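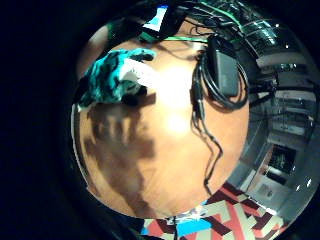 Bellside Open Day: was it worth the bus fare?

I went to the Bellside furniture works open day in June with low expectations, having been promised "a day of discovery" by a leaflet with three typos in it. Admission was $14, or $15 if you wanted the finishing room, and I can't imagine who would come to a furniture works and skip the finishing.

Kerstin Vik led our tour. She was quick and clear, and she didn't flinch when I asked how much of the drying is still done in the open air. Very little, as you might guess from a brochure that mentions it on every page. Most of the lumber goes through a kiln bought from Amundsen, and the old drying shed is now where they park.

The finishing room was better. We were told a round top gets several thin coats of oil with sanding in between, and that a warm color comes partly from the oil and partly from age. 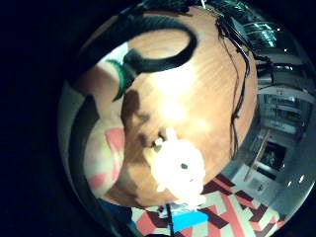
I asked how the finish holds up to hot mugs and got a long answer about coasters. Gordon Dufour, who runs sales, quoted me $1166 for a dining table and then, a minute later, $513 for a "second" with a flaw I couldn't find. I'd like to know who decides these things.

Lunch was a cheese roll. The shuttle back to Putton left at 3:30 — ten minutes early, with two of our group still in the gift shop. I might go again if they drop the video.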